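Search this site Search Enter keyword

Countertop Storage for Small and Shared Kitchens

Guidance from the Derkberg Household Advisory Service
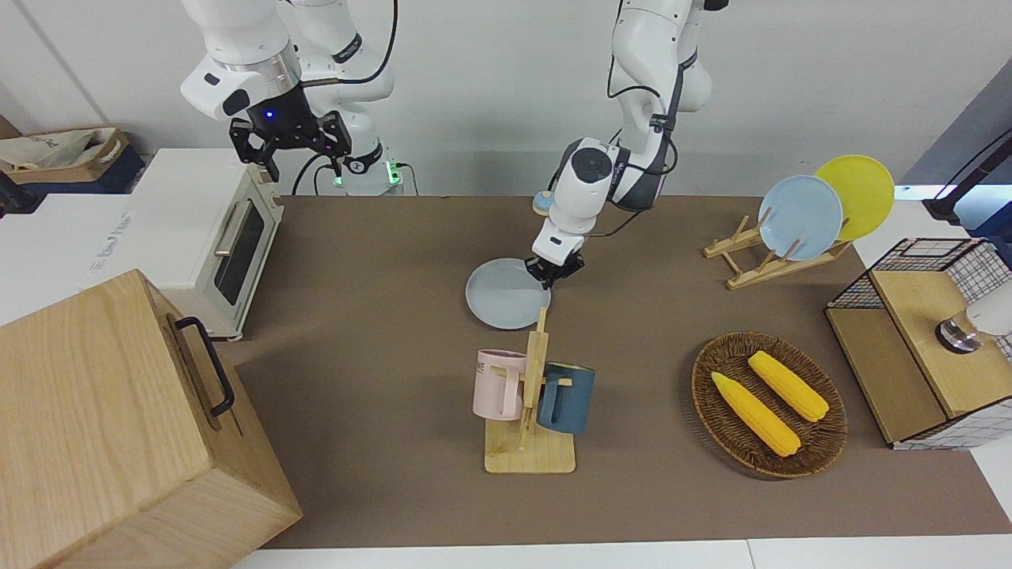
A countertop that serves for breakfast, for reheating and for storage needs a settled arrangement. The advice on this page was prepared for residents of apartments and shared houses whose kitchens offer one usable run of counter or a single long table. It replaces the earlier leaflet on mugs and plates and should be read together with the service's page on cupboards.

Begin with the toaster oven

The toaster oven is the least flexible item on the counter and should be placed first. It requires an outlet, a level surface and clear space on all sides, and the distance required is stated in the manual for the model. Where the manual has been lost, most makers will supply a copy on request. Do not place the oven under a low shelf or against a curtain.

The door must be able to open fully without touching anything in front of it. Residents frequently measure the oven with the door closed and then find that a bread box or canister has to be moved each time it is used. Lower the door, measure from the wall to its outer edge, and treat that figure as the true depth of the appliance.

Nothing should be stored on top of the oven. Paper bags, dish towels and plastic lids are the items our advisers most often find there, and all of them should be kept elsewhere. Unplug the oven and allow it to cool before removing the crumb tray. A damp cloth with a little dish soap is sufficient for the outside and the handle. Labels on the side panel should be left in place, as they may carry the model number needed for replacement parts.

Wooden boxes and bread boxes

A wooden box with a handle is useful for bread, tea or table linens. It should stand where the handle can be reached from the working side of the counter, and it should not be pushed against a toaster oven that is in use. Wood that is warmed and cooled repeatedly may dry and split along the grain.

Wipe the inside every week and leave the box open until it is fully dry. A musty odor generally means that it was closed too soon. Baking soda in an open saucer, left inside overnight, will usually remove it. If the handle has worked loose, tighten the screws by hand – a power driver can strip the holes in softwood.

Mug trees

A mug tree takes up little counter space and keeps cups off crowded shelves. The following points apply to most wooden models.

Hang mugs in opposite pairs. Two mugs on the same side, with none facing them, may tip a light stand.

Check that each handle sits well down on its peg. Large handles on short pegs tend to slide forward when the counter is bumped.

Dry the mugs before hanging them. Water running down the post collects at the joint with the base and will darken the wood in time.

Keep the stand away from the front edge, particularly in homes with small children.

Soledad Retamal, who advises on shared housing for the service, recommends that each resident keep no more than 2 mugs on the counter. In the Rirnlow residence, where 75 tenants use kitchens of the same plan, the rule was adopted in May and has been retained at the tenants' request. Mugs of different colors make the arrangement easier to follow, and no name labels are needed.

Plates and mats

Plates in daily use may be left on the counter if they lie flat on a mat. The mat softens the contact and protects the table finish. Lift plates to move them; grit caught under the foot of a plate will scratch both the mat and the surface beneath it. Shake the mat out at the end of the day, and lift it once a week to wipe underneath.

Fabric mats should be washed according to the care label. Rubber and cork mats may be wiped with soapy water and dried flat – never over a radiator, where they are likely to curl.

Bags and cartons

Cardboard cartons and used shopping bags gather in the back corners of kitchens. One carton may reasonably be kept as a holder for bags. It should be replaced when it becomes soft or stained, and it should be kept well clear of any appliance that produces heat.

Requests and corrections

Printed copies of this page are available at the Siriwardena Building front desk. Questions concerning shared kitchens may be addressed to Gilmar Barbosa, Household Publications, quoting leaflet number 2731.

Last reviewed 21 April 2021

Filed under: Kitchen Care, Counters and Tables, Shared Housing

190 shares 2 comments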